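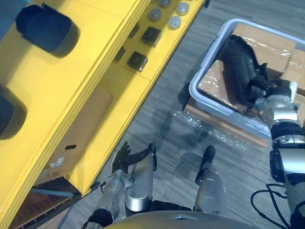
Notebook, Mirnent unit (automation club, Grube campus), March. Starting this at 4.40 and room closes at six so this will be rough. Kit-packing task for the student round. Rules sheet finally came through from the Plitetano organisers – humanoid has to sort mixed kit between a shelf and a bin, two hands allowed, no touching by us once the clock is on. Spent most of the session on the bin end. The bin has the three film-wrapped boxes in it with the black bag lying over the top, and the bag is the bit we care about. Boxes are easy on paper, flat faces, right angles. Bag has folds everywhere and a strap, and the grasp planner wants to treat the strap as part of the body of it. Film on the boxes throws streaks of light too, so depth goes patchy right under the thing we're trying to grab.

What got changed today:

- right hand close speed down. Old value was left over from the Kustadora demo code, way too fast for fabric
- wrist approach tilted so the fingers come at a fold, not flat on
- head pitch further down before the reach starts. Was only seeing half the bin before
- left arm parked out and up while the right one works. Had it tucked in last month and it kept tripping the self-collision check

Log numbers. Run file has 1,719 frames in the good recording and 1,788 in the one before it, the longer one is longer only becuase somebody forgot to stop it. Trim before training. Not doing it tonight.

Timeout on the grasp is now 500 ms before it gives up and re-plans. Was double that. If it gets twitchy put it back, line is in the hand config near the bottom, commented. Please don't make a second config file!! We have three already and I don't know which one the left hand reads.

Shelf end. Less done. Wanted to get at least one reach to the trays on record so the vision people have something to label. Shoe-shaped ones on the top surface, all three same colour and the right two at similar angles, so the detector merges the two on the right if they're close. Fingers from the side worked best in sim, coming in by the rim. From above the hand covers the tray completely and we lose the pose estimate right when we want it.
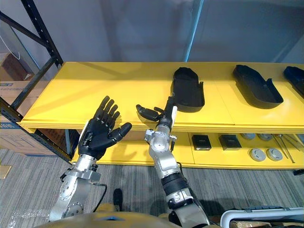

Right hand beside the first tray, left hand held clear. Small squares and discs on the lower shelf are next.

Notes on the lower shelf while I remember. The top sticks out over the back row of discs, so from standing height the rear pair is part hidden. Options – crouch (slow, and balance controller complains), lean (faster, scarier), or learn it from the front ones and work backwards. I vote front ones first. Discs have a lighter face with a shallow recess in the middle, might be enough of an edge for the circle fit. Try it on saved frames before anyone touches the robot.

The thin rods down the far right end I'm leaving out altogether. They're shiny and crossed over each other and there's no points for them in round one as far as I can tell from the sheet. Someone double check page 2 of the rules, mine printed with the bottom missing.

Lighting. Window side vs wall side still gives different results on the grey discs. Exposure locked now, same value both cameras. Write it on the whiteboard if you change it.

Carpet. Foot slip estimate is noisier here than on the hard floor down in Grube main hall. Could be the stripes confusing the visual odometry, could be the pile. Don't know. Comparison run needed, same walk both places, same battery level. Also loose plastic on the carpet near the work area, pick it up before any walking please, it'll go under a foot sooner or later.

Battery at 17 percent when I looked, so no more reaches tonight. On charge.

Next session:

- trim both recordings, label bag and boxes first, trays second
- bag again with the strap masked out of the grasp candidates
- sideways tray approach, left hand as well as right (nothing tuned for left yet)
- sort out the config mess
- email Plitetano re whether the bin is allowed to sit on its board or has to be on the floor. Ours is on the board. If the organisers' one isn't then the rim hieght is off and all the approach numbers shift

Forgot – left thumb joint reports a warning at startup, clears after homing. Has done it every time this week. Logged it under hands, not urgent, but if it stops clearing leave the arm off and put a note here.

5.50, packing up.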